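Notebook, open day at Ulevham
Monday, written up after tea

Doors at nine, and there were people on the step at twenty to. I had the kettle on and half the name tags still in the printer. We'd told everyone to come any time before three and of course they nearly all came first thing, which made for a noisy, crowded, excellent morning.

What we showed, in order, so I can find it next year:

The sorting bench first (always goes down well, kids will watch it for ages). Then the cart from Hakonbridge, which followed its line beautifully until someone put a tote bag down on the line. Then upstairs to the bedding work, and that was the part I'd been looking forward to for weeks.

Some notes on the bedding work, for whoever runs it next. We teach it by hand. You hold the gripper, you make the bed or gather the blanket the way you'd want the arm to do it, and the recording goes into the training set. The goal on the wall upstairs is 3,000 good recordings before we let the arm have a proper go at double beds. Visitors love that number. They love it even more when you put the gripper in their hand and they find out how odd it is to pull up a duvet with two fingers and no feeling in either of them!

I had everybody do the same short exercise: come up to the bed as it is, pick a fold, say out loud which layer you think it belongs to, then close on it and lift straight up to hip height. Saying it out loud was Kaijage's suggestion from last week and I'm keeping it. People guess wrong constantly on the dark layers. White duvet, no trouble. Navy on top of white, mostly fine along the border. Navy where it's bunched up on itself, hopeless, and you can hear them change their minds halfway through the sentence. It's a marvellous way of explaining the problem without a single slide.

I ran the exercise with the light down as well, on purpose. We've been spoiled by the bright room. If this is ever going to be useful in somebody's house it has to cope with a dull afternoon and the blind half shut, and I wanted our guests to see the hard version too. 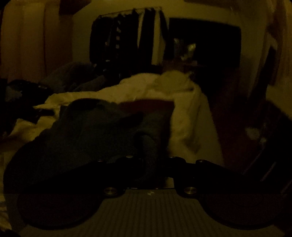
Thabiso Tshabalala reckoned we were asking the wrong thing of the visitors. He would have them start from the duvet and leave the blanket for last, on the grounds that a person making a bed at home shoves the top layer out of the way first without thinking about it, and that shove never makes it into our recordings because we've told everyone to grasp and lift. He wanted a whole session of nothing but shoving. Open-fingered, closed-fingered, back of the fingers, whatever people felt like.

I argued for a bit and then came round, more or less. We have piles of clean lifts. We have hardly any pushes, and the ones we do have got marked as failed grasps by whoever was labelling (me, some of them). I've put "push" down as its own label, starting with the next batch. We'll have to go back over the old ones at some stage, which I am not volunteering for.

Other things people said, before I forget them:

- Could it do a fitted sheet? Asked by every single group. No. Someday! I'd settle for a flat one.

- Does it hurt your wrist? A bit, after a long stretch. We cap it at 40 minutes and then swap over. One woman who used to clean hotel rooms told me forty minutes of beds was a holiday, then picked up the gripper and did the neatest corner gather of the day. I've asked her to come back. She also told me we stand too far from the mattress, and she's right, I tried it closer after lunch and my reach was much steadier.

- Why not use the Kistinum gripper from the sorting bench? Fair question. It's quicker to open and close, but it was set up for boxes and it wants something stiff to hold. On a blanket it tends to close on a pinch of nothing. I did let a couple of people try it so they could feel the difference for themselves, and I'd do that again, it saved me a lot of talking.

- Can we take one home? No, but I liked being asked.

What went wrong: we ran short of charged batteries just before noon, so the second group had to wait with their tea while I went hunting. Next time have 5 on the charger before the doors open and put a name on the job. Also the stairs. Too many people on them at once, all going different ways. Up by the front and down by the back next time, with tape on the floor.

The recordings from the day still need sorting. I'll keep the visitor ones in their own folder for now. They're messy and slow and full of second thoughts, and I suspect they'll be worth having for exactly that, but I'd like to see what the arm does with and without them before they get mixed in with ours.

To do: new label in the sheet, batteries, tape for the stairs, ring Hakonbridge about the cart and the tote bag, wash the mugs.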